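Prutitville Conservation Workshop
Bench notebook, paper section
December, entry begun 9.15 a.m.
Entered by O. Salminen; read by V. Aaltonen

Subject: flattening and repair of the Irkum parish maps, second group

The second group of maps was brought up from the store this morning and left to settle in the workroom before unrolling. The register gives 298 sheets for the whole deposit, of which 136 have now been surface cleaned. Sheets with pencil annotations in the margin have been set aside and will not be cleaned until Ms Vasiliu has recorded the wording.

Humidification was carried out in the large chamber, with the sheets laid face up between layers of felt. Two sheets showed slight movement in the red boundary ink when tested with a damp swab. Both were withdrawn and will be pressed dry under light weights. Mr Laitinen wishes it noted that the same ink gave no trouble in the first group, and that the earlier test results should not be relied upon for the remainder.

Tears along the lower edges were repaired with thin Japanese tissue and wheat starch paste. The paste was made up to the usual strength and passed twice through the sieve. The first batch was grainy and was discarded. Staff are reminded to soak the starch overnight, as set out in the McKinnon handling notes kept by the sink.

1.40 p.m. Sheet from the Nukmont estate unrolled. Old linen backing is sound at the centre and lifting at both ends. Mr Halonen advises leaving the backing in place. I agree, subject to a second opinion on the left end, where the adhesive has darkened. Blotters changed at 3 p.m. and again before closing.
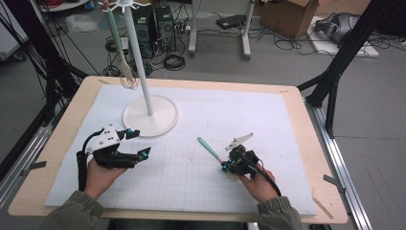
Page last changed: December, 4.50 p.m. (V. Aaltonen)

The whisk-like utensil with the pale green handle is to be returned to the white stand after use.

Outstanding: blotters are running low, and an order for 1000 sheets has been passed to the office for approval. The annotated sheets await transcription. The Nukmont sheet remains under boards and is not to be moved before the morning check. Ms Aaltonen will take the next humidity reading and enter it on the following page.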